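Packers and folders wanted for the Tsuji bag sessions, Cilldale

Share this 30 | Comments 2

Hello! I'm looking for people who like putting things into bags and taking them out again. I know how that sounds, but if you're the one in your house who always ends up doing everybody's holiday packing, please keep reading, I may well want you.

I look after the bag sessions at our place in Cilldale, and we're about to start a fresh run in January. We've got a pile of soft zip-up bags, a heap of ordinary stuff to go in them (socks, flannels, chargers, toothbrushes, those little bottles that leak) and a question we keep coming back to, namely how do people go about packing a small bag when they're left alone to do it? Do you roll or do you fold? Do you zip it as you go or fight with it at the end? The project is called Tsuji and this will be our second winter of it.

What you'd be doing

You'd come in for a session of 2 hours, sit or stand at a table, and work through a set of little jobs at your own pace. Open the bag, fill it, close it. Empty it and lay everything out. Fold the bag flat. Then a different bag, and so on. Some jobs you do just as you'd do them at home and some we ask you to do in a particular order, and I'll be there to talk you through those. We work on plain pale surfaces so there's nothing to distract you from the thing you're packing, and we clear down between jobs so each one gets a clean start.
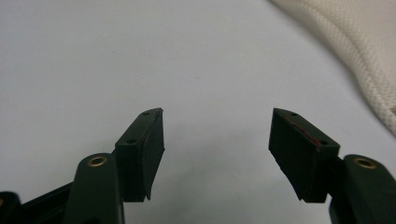
Does it matter if I'm slow? I take ages over zips and I'd hate to hold everyone up. – Zoncombe reader

Not one bit! You'd have a table to yourself, so there isn't anybody waiting behind you, and slow packers are every bit as useful to me as quick ones. If you only get through half the jobs on the list then we've got half the list done and I'll put the kettle on. What I really don't want is people rushing to be helpful, because then I learn how they pack in a hurry and that's a different project altogether (one I'd quite like to run, mind).

Who I'm after

Anyone over 18, really. I'd love a proper mixture. Last time we had rather a lot of tidy people, the sort who own drawer dividers, and I'd be very glad of a few more who just shove it all in and sit on the lid. You don't need any experience or any qualifications. You do need to be all right with:

- using both hands for small fiddly things such as zip pulls and folded cloth
- doing the same job several times over without going mad
- being recorded while you do it (it's the packing we're interested in, but do ask me if you've got any worries)
- following a short list in plain English

If you've got stiff hands or you find zips a pain, please still get in touch. We can swap jobs about and leave some out, and I'd sooner have a chat about it than have you rule yourself out from reading a list on a page. Left-handers very welcome too, we're always short of you.

The bags

People always ask about these so I'll say a bit. They're small and soft, more wash bag than suitcase, and the one I'm fondest of is the cream one with the funny little character on the front. It's got a zip running across it and a sort of mesh panel lower down, and it's the bag I'd put in front of anyone on their first go. Soft bags are harder than they look, by the way. A stiff box stays open for you, and a floppy bag wants to close its mouth the moment you let go, so you find people holding it with a wrist or an elbow or tipping it up on end. I could watch it all afternoon (and do).
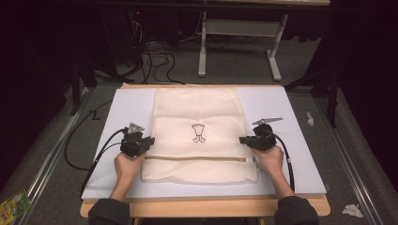
Photo: Tsuji bag sessions, Cilldale

When and where

We're at the Cilldale end of the Stonbridge road, on the ground floor, with a ramp to the door and a loo just along the corridor. There's parking at the back and the Stonbridge bus stops 5 minutes' walk away. Sessions start at 10 in the morning or 2 in the afternoon, Monday to Friday, and you'd pick whichever suits you. I'm asking everyone to do four sessions in all, spread over the month if you can manage it, though if you'd prefer to get them done in one week just say so.

The money

You get £30 a session, paid by bank transfer at the end of the week you come in, plus your bus fare if you keep the ticket. If you turn up and we have to cancel on you for any reason you'll still be paid for that session. Tea, coffee and biscuits are on us. Lunch isn't, sorry, but the bakery across the road does a very decent cheese roll.

How to put your name down

Drop a note through the door or fill in the form on the Tsuji page with your name, a phone number and the times of day you can do. You don't have to send me a CV! A line or two on how you pack for a weekend away would be lovely, and I read every one. I'll ring you back for a quick chat, then we'll book your first session, and you can decide after that one whether you fancy the rest. No hard feelings if you don't, and you'll be paid for it either way.

Please wear something comfy with sleeves you can push up, and leave dangly bracelets at home as they catch in the zips. Bring your reading glasses if you use them.

I've got places for mornings and afternoons at the moment but the mornings do tend to go first, so if you've got the school run to work round, let me know early and I'll hold one for you.

Get new Cilldale and Stonbridge jobs by email every Monday. Sign up to our newsletter. You can unsubscribe at any time.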